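Print | E-mail

Keep-clear rule, ceiling arm, Skotgate cell

I went back over our good old hover rule this morning, the one that says the gripper waits above an object before it closes. 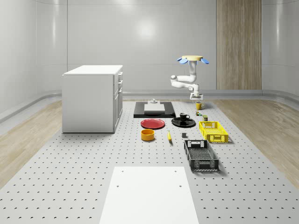
Grinau, 2022-08-18. The yellow mug is my test piece again (I do like it!), and I'd still want the pause logged on every run, sim included.

Comments
Lovely, please add it to run 331.
Does the crate count too?

Related
Navlow stop checks
Speed limits, September draft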